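Used Car Pre-Purchase Inspection Checklist, with Comments
Clorkberg Motor Advice Center

Vehicle: Plidum five-door hatch, 1.6 gasoline, front-wheel drive, automatic
Odometer at start: 3,409 miles since engine replacement (invoice seen)
Weather: dry, overcast
Inspection type: static, lift and road test

Key: P = pass, A = advisory, F = fail, N/C = not checked

1. Body and glass

Panel gaps: P
Paint: A. Left rear door has been resprayed. Color match is good, but there is overspray on the rubber seal.
Windshield: P. Small chip low on the passenger side, outside the wiper sweep.
Door locks, all doors and hatch: P
Rust, sills and wheel arches: A. Surface rust on the right rear arch lip. Clean back and treat before winter.

2. Tires and wheels

Front pair: P. Even wear across the tread.
Rear pair: F. Both are worn on the inner edge. The right rear is below the legal limit there. Replace both and have the rear alignment measured before driving any distance.
Spare: A. Holds pressure but is old. The sidewall has fine cracks.
Wheel nuts: P. Torqued after the wheels went back on.

3. Under the hood

Oil level and condition: P
Coolant: P. Level correct, no sign of oil in the header tank.
Brake fluid: A. Dark. No record of a change in the service book.
Drive belt: P
Battery: P. Hämäläinen unit, terminals clean, cranks well from cold.
Leaks: A. Light misting at the valve cover gasket. Wipe down and look again at the next oil change. 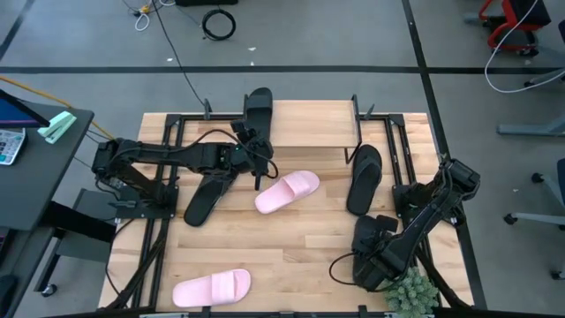 A previous customer who read our draft of this form wrote in about the leak entry: I had the same misting marked on mine and left it alone. By September it was dripping onto the exhaust and the cabin smelled of burned oil at every stop light. Please tell people to check it monthly and not wait for the oil change.

We have taken that on board. Owners should look at the gasket once a month until it is replaced. The rating stays at A.

4. On the lift

Front brake pads and rotors: P
Rear brake pads: A. Near the wear mark. Allow for a set with the tires.
Brake lines: P
Exhaust: P. Center hanger has been replaced with a Gundia part, fitted correctly.
Front control arm bushings: P
Rear shocks: A. Left side is damp with oil. Still controls the wheel, but shocks should be changed in pairs, so budget for two.
CV boots: P

5. Interior and electrics

Seat belts, all positions: P
Warning lights: P. All come on with the ignition and go out after start.
Air conditioning: P. Cold at the vents within a few minutes.
Power windows: A. Driver's window is slow on the way up.
Parking sensors: N/C. Not fitted.
Second key: F. Not supplied. Ask the seller to provide it or lower the price.

6. Road test, 7 miles

Cold start: P
Transmission: P. Shifts cleanly in both directions.
Steering: A. Slight pull to the right on a level road. Check again after the rear alignment.
Brakes: P. Straight and even from highway speed.
Noise: A. Tire hum from the rear, in line with the wear noted in section 2.

Result

Do not complete the purchase until the rear tires are replaced and the key question is settled. Repair estimate for all F and A items is $1,316, parts and labor, before tax. The brake fluid and rear pads can be done in the same visit as the tires.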